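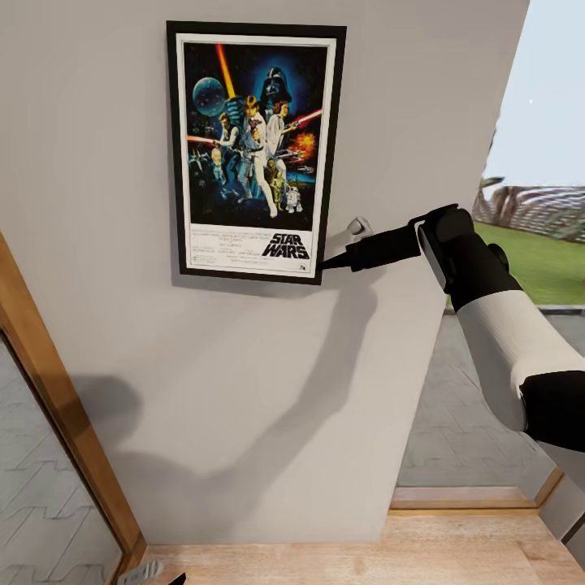 접촉력이 0으로 찍힌 구간에서도 팔이 멈추지 않고 계속 밀고 들어가는데 이게 로그 누락인지 제어기 문제인지 모르겠다는 문의가 이슈 게시판에 올라왔다. 결론부터 적으면 둘 다 해당한다. 이 문서는 해당 결함과 그 영향을 받은 에피소드의 사용 조건을 정리한 것이다.

검색어를 입력하세요 검색

Pladgate 벽면 접근 실패 데이터 (시뮬레이션)

개요
Pladgate는 실내 환경에서 로봇 팔이 벽과 벽걸이 물체에 접근하는 동작을 시뮬레이션으로 기록한 데이터이다. 전체 3,000개 에피소드이며 실제 하드웨어에서 수집한 데이터는 포함하지 않는다. 벽에 걸린 포스터 액자의 모서리 쪽으로 그리퍼 끝을 가져가는 장면이 대표적이다. 렌더링 영상만으로는 끝단이 액자에 닿았는지 닿기 직전인지 판정하기 어려우므로 접촉 여부는 반드시 상태 로그로 확인해야 하는데, 결함은 그 로그에서 발생했다.

결함 내용
물리 엔진 래퍼 Kolton은 두께가 얇은 충돌체를 벽에 병합하여 처리한다. 병합된 충돌체와의 접촉은 벽의 접촉으로 집계되고, 액자 쪽 contact_force 필드에는 0이 기록된다. 제어기 Aigner는 목표 물체의 contact_force만 정지 조건으로 참조한다. 따라서 그리퍼가 액자에 닿아도 정지 명령이 나가지 않으며, 벽 접촉 감시가 뒤늦게 동작할 때까지 접근 명령이 유지된다. 확인된 지연은 최대 400ms이다.

상태 로그의 기록 주기는 100Hz이다. 지연 구간의 관절 토크는 정상적으로 남아 있으므로 사후 복원이 가능하다. 영상과 관절 각도에는 이상이 없다.

재현 방법
- 설정 파일에서 merge_thin_colliders를 true로 둔다(결함 버전의 기본값).
- 벽걸이 물체를 목표로 지정하고 접근 속도는 기본값을 쓴다.
- 실행 후 wall_contact가 참이면서 target contact_force가 0인 구간을 찾는다.
바닥에 놓인 물체를 목표로 하면 재현되지 않는다. 문틀은 두께가 충분하여 병합 대상이 아니다.

레이블
ok: 정지 조건이 정상 동작함
late_stop: 접촉 후 정지가 지연됨
no_stop: 시간 제한으로 종료됨
unknown: 토크 로그로도 접촉 시점을 특정하지 못함

late_stop과 no_stop은 토크 변화량으로 재판정한 값이다. 이전 배포본에서는 모두 ok로 표시되어 있었다. 이전 레이블은 label_old 열에 보존한다.

수정 사항
2025년 2월 24일 배포본부터 병합 옵션의 기본값을 false로 변경하고, Aigner의 정지 조건에 wall_contact를 추가하였다. 기존 에피소드는 다시 생성하지 않고 레이블만 교체하였다. 옵션을 끄면 충돌 계산량이 늘어 물체가 많은 방에서는 실행이 느려진다. 이 부분은 아직 해결하지 못했다.

사용 제한
- 결함 버전의 contact_force를 보상 함수나 안전 정지 학습에 사용하지 말 것.
- 실기 적용 전에 힘 제한을 제어기와 독립된 경로로 걸 것. 이 데이터로 학습한 정책은 얇은 물체 앞에서 감속하지 않을 수 있다.
- no_stop 에피소드는 실패 검출용으로만 권장한다.
- 유리면 접촉은 검증하지 않았다.

알려진 문제
접근 경로 근처에 벽 고리 같은 작은 돌출물이 있으면 어느 쪽에 먼저 닿았는지 구분되지 않는 경우가 있다. 이런 에피소드는 unknown으로 두었다. 그림자 렌더링 설정에 따라 영상 기반 접촉 판정기의 오검출이 늘어난다는 보고가 2건 있으며 원인은 확인 중이다. 6월 배포본에서 돌출물의 충돌체 식별자를 분리할 예정이다.

문의 시 에피소드 ID와 Kolton 설정 파일을 함께 첨부할 것. 영상만 첨부된 문의는 재현이 불가능하다.

© Trosness 시뮬레이션 데이터 관리 | 문의하기 | 맨 위로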